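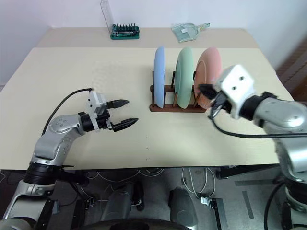
Speaker notes - "Where Things Live"
Florkora Home Evening, Friday, April 14, 2023
Slot: after Joyce Massawe on pantry labels, before the raffle

Wait for people to sit down. Joyce will have handed out stickers and they'll still be putting them on each other.

OPENING

Good evening. My name is Jihad Ghanem and I own a dish rack. (Pause. If they laugh, good. If not, keep going at the same speed.)

I'm going to talk for half an hour about plates standing up. Joyce got flour, rice, lentils and the whole romance of the glass jar. I asked for knives and was given plates.

Show of hands: who has a rack next to the sink right now with something in it from yesterday? Who has something in it from last week? Keep your hand up if you've started to think of the rack as a cupboard.

Leave hands up slightly longer than is comfortable.

SLIDE 1 - THE RACK

Slide is the cream table with the dark reddish-brown wooden rack and three plates: light blue, pale green, salmon pink. Give them a second with it. Somebody will ask where the pink one is from. I don't know. Move on.

Point one, the pegs. A plate rack is a row of pegs and a couple of rails, and the whole art is in which gap you choose. You can see the three plates aren't all standing at the same angle. The blue one is nearly edge-on to us, the green one has turned a bit, and the pink one is showing us its underside like a cat. Same rack, three opinions.

Ask: does it matter? Let somebody say no. Somebody always says no, and it's usually Facundo.

It matters a little. A plate that leans takes up the room of the plate next to it. Do this with three plates and you have a nice arrangement. Do it with eight and you have one on the counter and one in your hand, and you're looking around the kitchen for an adult.

Point two, the foot ring. Look at the pink plate, there's a curved ring on the bottom. When you wash a plate and stack it flat, face down, the ring holds a little pond. You pick the plate up an hour later and the pond goes down your sleeve. Stand it up and the pond mostly leaves. I have given this explanation at two weddings.

(Skip the wedding line if running late. Also skip it if Dagim is in the room, as one of them was his.)

SLIDE 1 STAYS UP - THE BACK OF THE TABLE

Don't change the slide here. I changed it too early in November and had to talk about a dustpan over a photo of a bread bin.

Now look behind the plates, along the darker strip at the back. On the left, a dark green case of tool bits, with the clear lid leaning up. Farther along, a pale green dustpan.

Ask: what are these doing with the dishes? Take two answers, no more. At the Lanz library we took all of them and lost ten minutes to a couple who were clearly continuing something from the car.

My view is that every house has a strip like this. It's the back of the counter, or the top of the microwave, or the stair you don't step on. Things go there on their way to where they live. Then they live there.

The dustpan is the interesting one to me. It has a hole near the end of the handle. A hole in a handle is the manufacturer begging you to put a nail in the wall. I've owned four dustpans and hung up none of them. I own the nail.

The bit case is a different problem. It has a place for everything inside it and no place for itself. You can be very tidy at the scale of a drill bit and have nowhere to put the box. Most of us are like this with something. With Joyce it's scarves. (Check with Joyce first.)

Mention the open lid. An open lid means "I'm coming back." I had an open toolbox in my hallway for most of one winter on that basis.

WHAT TO DO ABOUT IT

Slow down here, people write things down.

Pick the rack to fit the plates you use, then stop. If you eat off three plates, own a rack that's happy with three. I know the big one was on sale.

Leave an empty gap between plates if you have gaps to spare. They dry faster and you get your fingers in without chipping the neighbor.

Large plates at one end. Which end is between you and whoever you live with. Suleiman Adebisi and I shared an apartment on Clativberg Street and we settled it by not discussing it, and each moving the plates back when the other was out.

Empty the rack before you cook. After is a lie we tell ourselves.

Once a week, clear the strip. Put every item in your hand and walk it somewhere. If you can't think where you're walking, you've found the thing you need a place for, and it's probably the dustpan.

QUESTIONS I USUALLY GET

Wood or metal? Wood looks nicer and needs drying off now and then. Metal rusts at the feet. Pick your grief.

Dishwasher? Yes, lovely, congratulations.

Where did you get the rack? See me afterward.

CLOSE

Thank Florkora for the room. Remind them the chairs need to go back against the wall. Raffle tickets are with Facundo Riquelme by the door, first prize is the bread bin. Ticket 301 was sold twice, so if that comes up, let Facundo deal with it.

Take the clicker out of my pocket before I leave.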